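3. Data Collection

3.1 Collection Setup

Our demonstrations are recorded with hand-held grippers and no robot arm. A person holds one gripper in each hand and does the task directly, and the recorded motion of the grippers is later turned into arm commands. We chose this over teleoperation mainly for speed. In an early trial in April, our operators needed far less practice with the hand-held tools, and they made fewer of the long pauses that show up when a person drives an arm through a controller.

The gripper pair used here is the Teter, built in our group. Each Teter carries printed fiducial markers, so that its position can be followed by the other views, and a camera looking out past the fingers. A further camera is worn at the operator's head. All streams are stamped with a shared clock. Before each session the operator shows a running time readout to every camera, and the offset between streams is worked out from the digits. Sessions in which any stream drifts too far from the others by the end are thrown out and not repaired.

The tasks in the Markex set all involve things that bend: bags, mailers, towels, small blankets and clothing. We kept rigid objects out on purpose. Earlier sets already cover them well, and policies trained on those sets did poorly for us as soon as the object changed shape in the grasp. Soft packaging was placed on a cloth in part of the sessions and on a bare surface in the rest, so that the learner sees the same object with and without a background that can move under it. 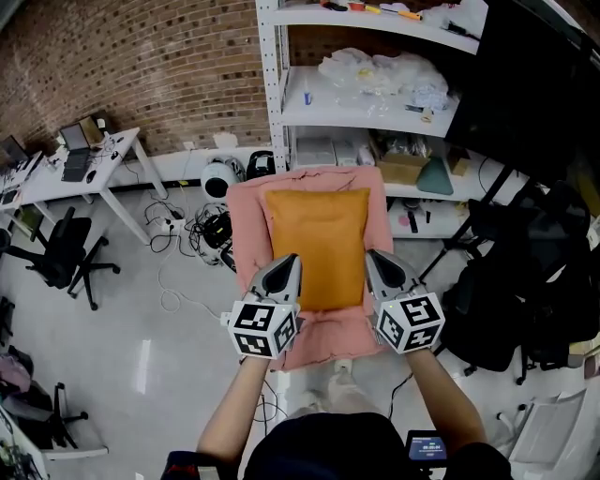

Figure 2. Collecting with a pair of Teter grippers: (a) head view, padded mailer on a pink cloth; (b) view from a gripper camera in the same room.

How many demonstrations does a new task need before it is worth training on? In our experience the first usable policy for a folding or flattening task comes only once the task has been shown by at least 3 different operators, and adding a new person helps more than adding the same number of episodes from a person already in the set.

3.2 Operators and Instructions

Operators were given a one-page sheet for each task. The sheet states the start condition and the end condition and says nothing about the path between them. An early version written by Lucienne Lecomte did spell out the steps, including which hand should move first. Episodes recorded with that version looked very much alike, and the policy trained on them had no way to recover when the first grasp slipped. We dropped the steps and kept only the two conditions. Operators were also told not to restart after a mistake. If a corner slides out of the fingers, the operator picks it up again and goes on, and the whole attempt is kept as one episode.

Collection took place at two sites, Grostness and Delaunay. The two rooms were not made to match. Furniture, lighting and floor covering differ between them, and we asked people at both sites to leave the room as they found it. Lamps were not moved and shelves were not cleared. A few sessions at Delaunay were run with the blinds half down, which darkened the head view enough that we had to fix the exposure by hand for those recordings.

3.3 Filtering

The raw set holds 1697 episodes. Each one was checked by a person who had not recorded it. The checker watched the head view at double speed and opened the gripper views only when something was unclear. An episode was removed if the end condition was not met, if a stream was missing, or if the gripper pose could not be tracked for a long stretch. After this pass 1470 episodes remained. The set was frozen on 09/05/2025 and no episode has been added to it or taken out of it after that.

Loss of tracking was the most common reason for removal. It happened mostly when the operator turned a wrist far inward, so that the markers on that side faced the body.

3.4 What the Gripper View Contains

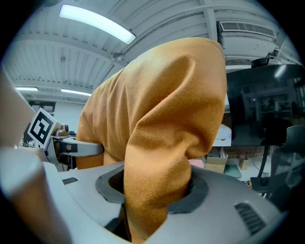 The view from the gripper camera is what the policy receives at test time, and its makeup differs a good deal from that of the head view. Most of what it holds is either very close or very far away. With fabric, the near part can be large: in Figure 2(b) the bunched orange-tan fleece fills the middle of the view, and the other gripper, with its square marker, is visible only to the left of it. The rest is ceiling, light fixtures and distant furniture. We first tried masking out this far background, on the view that a policy should not depend on ceiling lights. Masking made results worse. Our best guess is that the fixed background tells the network how the gripper is tilted, and the network has little else to judge tilt from when cloth hides the workspace.

We therefore left the background in and used random crops and color shifts during training. Crops were limited so that the gripper's own housing always stays in view. The housing does not move relative to the camera, and without it the network tended to misjudge how far the fabric was from the fingers.

The second gripper is hidden for part of many two-handed episodes. We do not fill in these gaps from the other camera. The policy is given 2 past images along with the current one, and in most cases the other gripper is visible in at least one of them. Where it is not, the relative pose from tracking is passed in as a separate input, with a flag that marks how old the last good estimate is.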